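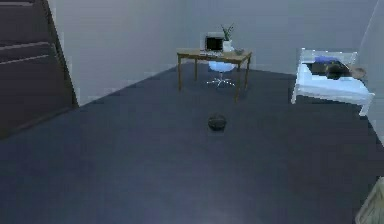 How many demos do you need before a simulated robot picks up a task?
It depends on how much you vary the starting position. I got usable results with 105 for a simple reach and needed more than 400 once I let the start move.

Home Projects Notes About

Notes > Robots > Teleop

3 min read

Saturday went to driving the arm in Wenis, the simulated room I use for teleop practice. I had 2 controllers to compare. The older one, Barkeo, maps my hand straight to the wrist. It feels quick, but every small shake ends up in the recording. The other one smooths the motion and adds a delay, and I kept overshooting the table with it.

Musa Eze told me to slow down and stop correcting mid-move. I tried that for the second batch. The paths came out shorter and I threw away fewer of them.
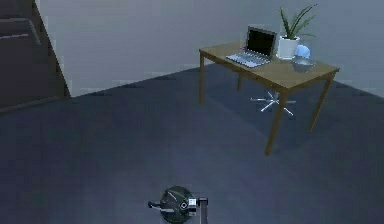

The arm over open floor, with the table farther back.

The approach to the table is where I lose the most time. Depth is hard to judge from a high view, so I've started lining up on the table legs before I go near anything on top. It's slower per demo, but I redo less.

I'm keeping Barkeo for now and filtering the recordings afterward. The goal is 600 clean demos by the end of November. If the training run fails again I'll cut the long ones first and see what changes.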